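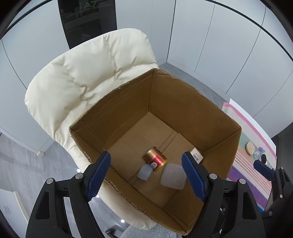

Attachment 1: open carton on chair, items on bottom panel

Ticket: Wireless barcode scanner drops characters at receiving desk
Site: Odholm storeroom
Opened by: Roxana Cuervo
Assigned to: Hélder Mota
Opened: February 26, 2018
Priority: Normal
Status: Closed

Problem as reported
Scanner at the receiving desk returns short item codes. Full code is 16 characters. The stock program gets 13 or 14 and rejects the line. Happens on long codes only. Short shelf codes scan fine. The second scanner, at the packing bench, does not do this with the same labels. Started after the desk PC was replaced.

R. Cuervo
Workaround for now is typing the code by hand. Slow but it goes through. Labels are clean and were printed on the same roll as last month. I tried the scanner with the overhead light off and got the same result.

H. Mota
Please open a plain text editor, scan one long label ten times, and paste the output here. I need to know if the characters are lost before or after the stock program.

R. Cuervo
Done. Six of the ten lines are short in the text editor too. The missing characters are never the first ones. Usually they go from the middle, once from the end.

H. Mota
Then the stock program is not the cause. Loss is between the scanner base and the PC. Check the following:
1. Which port the base is plugged into.
2. Whether there is a hub or extension cable in between.
3. Keyboard layout setting on the new PC.
4. Firmware number on the configuration printout.

R. Cuervo
Base is on the front port of the monitor, which goes to the PC through its own cable. Layout is US. Firmware is 112. The packing bench scanner is also 112.

H. Mota
Move the base to a rear port on the PC itself. Repeat the ten scans.

R. Cuervo
Moved. Two of ten short. Better but not fixed.

H. Mota
Next, the delay between characters. The new PC was set up from the Skustville image, and that image turns on a keyboard filter for the login tool. The filter can drop keys that arrive too fast. The scanner's factory setting is no delay. Open the setup sheet, scan "Enter Setup", then "Intercharacter Delay 16 ms", then "Save and Exit". The base should beep twice. If it beeps once, the setting was not saved, and you need to start again from "Enter Setup".

R. Cuervo
One beep the first time, two the second. Ran 70 scans on long labels. No short lines.

H. Mota
Good. Leave the base on the rear port. Please run a normal receiving session with it before I close this.

R. Cuervo
Received 36 lines on the Flarard order, all accepted. Scanning is a little slower than before but I can live with it.

H. Mota
Closing. Cause: keyboard filter in the PC image dropping fast input, made worse by the monitor port. Fix: rear port, 16 ms delay. The filter stays on because the login tool needs it. The Ayala site gets the same image in the next round, so the delay setting has been added to the setup notes for that site. Reopen this ticket if short codes come back after a battery change or a factory reset of the scanner. A reset clears the delay.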